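4. Stretching a tight leather shoe with the Ashworth shoe stretcher

Before you start, read section 3 and check that you have the correct size. The Ashworth is made for leather and suede. Do not use it on patent leather.

1. Turn the handle to the left until the toe block is fully closed.
2. If the shoe presses on one point of the foot, put a plug in the hole nearest to this point.
3. Spray the inside of the shoe lightly with Trastomar fluid. Wait 60 seconds.
4. Put the stretcher into the shoe, toe first. The heel piece must touch the back of the shoe.
5. Turn the handle to the right until you feel resistance, then one half turn more.

CAUTION: Never force the handle. The seam beside the sole can open, and this damage is not covered by the warranty.

6. Leave the shoe for 8 hours, away from the heater and the sun.

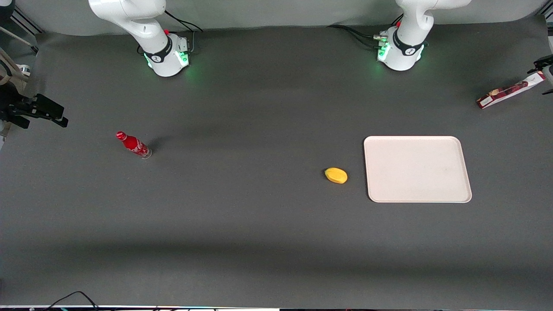 7. Close the block completely before you take it out. Try the shoe on with the socks you normally wear.

Note: If the shoe is still tight, repeat steps 3 to 7 one time. High heels over 90 mm need the narrow heel piece, sold separately.

Text revised September 16, 2012, by Sarahí Ocampo, Flonstead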